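I've been through a lot of organizing trays for my craft table, and most of them end up holding rubber bands in a kitchen drawer. The Verketti shallow tray has lasted longer than any of them, so I figured it was time to write something up.

I bought two back in July, from the Dirden shop in Clirnurberg, for 29 each. Not cheap for what is basically a white box with no lid! But the rims are low, and that's what sold me. My old tray had such tall sides that I kept knocking my wrist on them whenever I reached for something, and it drove me nuts.

Mine gets used for everything. I sort beads in it, I mix little dabs of color in it, I test pens on the bottom when I can't find scrap paper (bad habit, I know). Small stuff doesn't roll off onto the floor anymore, and the white makes it easy to spot the tiny pieces I'd normally lose. It slides around a bit on a slick table, so I keep a mat under it.

Now the not-so-great part. White shows everything. If you want a tray that stays pretty, get a darker one — I think Nic Aodha makes a gray one that's close in size, though I haven't tried it. I've scrubbed mine with dish soap and with baking soda, and pen is the worst by far. Orange and red come in a close second. I've stopped caring, but my sister would be horrified.

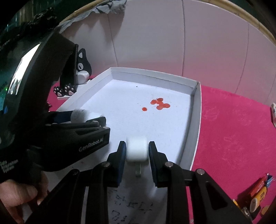 Orange-red blots and black pen marks on the white, with my pink surface underneath.

The other thing I'd change is the corners. Fine glitter packs itself in there and you need a dry paintbrush to get it out — annoying when you're in the middle of something. A slightly bigger size would be nice too.

Would I buy it again? Yep, and I'm already eyeing a third for my sewing stuff. Four stars from me, and I'd go to five if they sold it in a darker color.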